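FOR IMMEDIATE RELEASE

Gunawan Home Restoration Brings Smoke and Soot Cleanup to Eltholm

EMBARGO: NONE

UMIVVILLE – Gunawan Home Restoration, which has been cleaning up after house fires and kitchen fires in Umivville for 22 years, is very happy to announce that it will open a second shop in Eltholm this December. The new location, on the ground floor of the old Letard building, will handle smoke, soot and odor cleanup for homes, apartments and small businesses on the Eltholm side of the river, and the phones there will be answered seven days a week.

We have wanted to do this for a long while. Last year our crews finished 261 smoke and soot jobs, and a good many of them meant a long drive over the bridge to reach a family who had already been waiting in a motel or on a sister's couch. With trucks parked in Eltholm overnight, we can be at the door much sooner, and that matters a great deal with soot. It is acidic, and the longer it sits on metal, glass, stone and painted walls, the more likely it is to leave a stain or a pitted finish that no amount of elbow grease will take out.
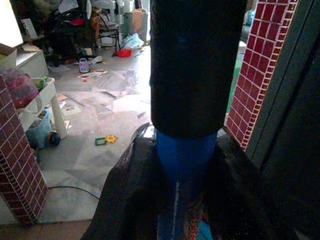

Black and blue, with a glossy black sheet around the base.

People are often surprised to hear that a small fire can leave a big mess. A pan of grease that burns for a minute or two can send a sticky film through the hallway, into the closets and behind the curtains in rooms well away from the stove. A furnace that misfires (the trade calls it a puffback) can do the same to every room with a vent, sometimes without a flame ever being seen. Our Eltholm crew will take on both kinds of job, along with full cleanups after larger fires once the fire department has said the building is safe to enter.

Each visit begins with a walk through the home, and we do mean every room, including the ones that look fine. After that we write up a plan in plain language, with a price for each part of the work, and leave a copy for the homeowner and another for the insurance company if there is a claim. Clothing, drapes and bedding can be picked up, cleaned and brought back, and we are glad to store furniture while walls and ceilings are being washed or repainted.

While you wait for a crew, please leave the walls alone if you can. Wiping soot with a wet rag tends to push it deeper into the paint. Turn off the heating or air conditioning so the system does not carry particles around, keep foot traffic down, and throw out any food that was open or close to the heat. Photographs taken before anything is moved are a real help with insurance.
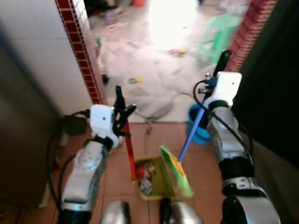 One Umivville homeowner wrote to us after a toaster fire last winter that the smell had worried her more than the stains, and that she had washed the same curtains four times before calling. She said she only wished she had picked up the phone the first night, "instead of buying every candle in the store."

We hear that often, and we understand it. Odor is stubborn because it settles into soft and porous things such as carpet padding, unsealed wood and insulation, so the source has to be cleaned or removed before any deodorizing will last.

To celebrate the opening, the first 300 households to stop by the Eltholm shop will receive a free kitchen fire blanket and a printed checklist for the refrigerator door. An open house will be held on the first Sunday after we open, with coffee, cider and a demonstration of how soot is lifted from brick and wallpaper. Children are welcome, and so are questions, however small.

The Umivville shop will stay open with the same hours and the same phone number.

About Gunawan Home Restoration
Gunawan Home Restoration is a family-owned company serving Umivville, Eltholm and the towns in between. Its services include smoke and soot removal, odor treatment, contents cleaning and repainting after fire damage.

Media contact: Front office, Gunawan Home Restoration, Umivville

###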